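Birkett's two-armed packing cell gets a new cable routine

If you've ever pulled a phone charger out of a backpack and found it tied around everything else you own, you already understand the main problem at Birkett this summer. The shop has a small test cell with two robot arms in it, called Bromov, and for most of June it kept stopping for no reason anyone could see on a screen. I drove over in July to find out what they'd done about it.

The short version is that they moved some cables. The longer version took me most of a morning and two cups of very strong tea, courtesy of Sobia Bhutto, who looks after the cell and was nice enough to let me follow her around with a notebook.

Bromov practices on everyday stuff. The arms pick things up, shift them, hand them over and put them down again, and somebody changes the mix of objects between runs. A run is 200 moves, and the cell is supposed to get through 3,000 of them between services. In June it was lucky to reach 610 before one of the arms threw a joint fault and froze in midair. (The reset takes only a minute, but you lose the whole run, and Bhutto says that by the end of the month she was hearing the fault beep in her sleep.)

She swapped a wrist motor first. Then she swapped the other one. Neither made any difference, and the old motors tested fine on the bench, so that was a week gone. What finally gave it away was a shiny patch on the jacket of one cable, right where it passes over the elbow. Every time the arm reached all the way across the table, the cable came up tight and tugged at its plug - just enough for the controller to lose the joint for a blink.
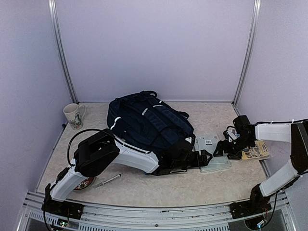 Bromov at the table with a backpack, a mug and a clear plastic case. The cable over the left arm's elbow runs in a loose arc.

So now there's a rule about slack. Bhutto puts the arm in its longest reach, feeds cable through until there's a loop she can get her hand under, and only then does up the ties. After that she folds the arm in as tight as it goes and checks that the loop hasn't drooped into the joint. Too short and it pulls, too long and it gets pinched, and she says there's less room between those two than you'd hope! She does the left arm and the right arm separately, and she doesn't copy the length from one to the other. They don't reach the same way, so why would they need the same cable?

The bases got some attention too. Both arms are mounted along the rail at the front of the table, and the mounts can creep a tiny bit after a lot of hard reaching. Bhutto used to tighten them whenever she remembered. Now it's the first job at every service, before the cables, and she marks each screw with a paint pen so a turned one shows up right away. I asked if she'd found any that had turned. She had, and she wasn't thrilled about it.

Then come the grippers. She wipes the fingers with a damp cloth, works them open and shut by hand with the power off, and looks for grit. Straps and fabric leave fluff behind, and cardboard leaves dust, and it all ends up in the same little gap. The pads are from Granano and she keeps a box of spares on the shelf by the door, next to the tea.

Last of all, she powers up and sends both arms to their home positions. If either one lands off its mark she zeroes it again before anything goes back on the table. The full service takes 68 minutes, and I know that because there's a timer and she's trying to beat it. Stuart Ashworth, who runs the floor, would like it under an hour. Bhutto would like Ashworth to come and do the cable ties himself.

He did tell me the routine is heading to the shop's second cell, Bernel, which is a newer build with the same arms. Bernel hasn't had the fault yet, but its cables were cut to the same length as the old ones on Bromov, and he doesn't want to wait and see. The parts are already on order.

As for Bromov, it had made it through more than one full service interval without a joint fault when I visited, and Bhutto had gone back to worrying about smaller things, like a squeak in the right wrist that comes and goes. She made me stand by the cell for ten minutes to listen for it. I didn't hear a thing, but she's going to open up the wrist at the next service anyway.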